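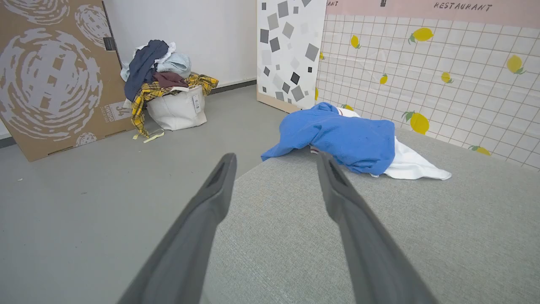

Prostside Opera Workshop: Surtitles and Stage Sound

14/08/2023

Back in the booth after the July break and I'd forgotten how much the dimmer racks hum. Spent the morning on the surtitle file for Mimisero. There are 1,106 cues at the moment, and I reckon we could lose a fair few from the second act, where the chorus sings the same line over and over and we keep flashing it up like a servo sign. I've greyed those out in the master but haven't deleted anything (learnt that lesson last season!).

Cue 29 is still a pain. The tenor takes a breath before the last phrase and the title lands early, so the audience gets the punchline before he does. I've split it in 2 and put the second half on the oboe entry. Try it that way at the next piano run, please, and scribble the timing in the margin.

Then sound. The offstage band was coming through the prompt-side foldback with a nasty honk to it, so I moved the mic further up the corridor and pulled some of the low mids out. Much nicer in the stalls. From the back of the circle I still lose the second trumpet whenever the doors are shut, and I don't want to just crank it because the soprano's quiet bit comes straight after. Might try the old Soylu speaker up on the fly floor, if the bracket still fits.

Listened to the Iven recording over lunch, the whole prison duet, twice. They take it so much slower than we do! Gorgeous, but our singers would be blue in the face. I did pinch one idea: the bell sits well behind the voices there, nearly in another building. Ours is far too close. Dropped it 9 dB and it's already got some mystery to it.

Still to do: new batteries for the cue lights, relabel the patch bay in the same colour tape as the plan, and check the French accents on the surtitle screen, as the cedilla keeps coming up as a little box.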